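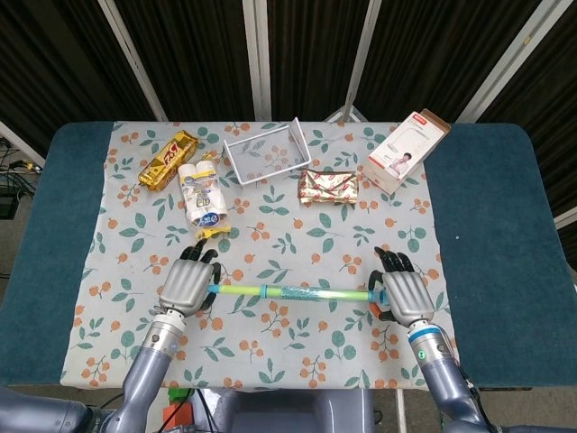
About the Hayes Robotics Club

Hayes Robotics Club is an after-school club for grades 9 through 12. We meet every Thursday at 4 in the old drafting room at Hayes. The club was started by Reginald Greenberg, who taught shop here and did not trust anything he read about robots in magazines. He wanted students to find out for themselves what a robot can do when somebody moves the target a little to the left. Most of our time still goes to that question.

If you came here looking for promises about careers and the jobs of the future, we don't have any. Some members have gone on to engineering programs. Some would have gone anyway. We have no way of knowing what the club had to do with it, and we are wary of clubs that say they do.

What we work on

The main project is two-handed handling. A pair of robotic hands has to pick up, hold and pass ordinary objects on a tabletop. Long, light things like a plastic rod get more attention than you might expect, as both hands have to agree on where it is. We keep other stuff on the table on purpose, packaging mostly. A robot that only works on a bare table is of limited interest to us.

Students write a test plan before they run anything, and they log every attempt, including the embarrassing ones. Last year's group ran 148 attempts on one rod task and their report spent four pages on the failures. Tyyne Lehtinen, our faculty adviser, thought it could have used a fifth.

Competitions

We enter one, the Skureck Open in July. We have never won it. We like it since it lets teams see the objects only on the morning of the event, so a rehearsed routine won't get you far. We dropped out of another contest after deciding that it mostly rewarded the best video. Demo clips are fine for showing your grandmother. We ask new members to watch a few and write down what was left out.

Who runs it

Tyyne Lehtinen, faculty adviser (physics)
Desmond Haddad, software and safety
Hayley Sedgwick, student lead
Dexter Ridgeway, student test coordinator

Joining

There are 20 places. No experience needed, and the students who arrive with lots of it often have the most to unlearn. Dues are $5 a semester. Expect to spend your first weeks resetting objects on the table and filling in log sheets. If that sounds dull, it sometimes is. See Ms. Lehtinen for a form.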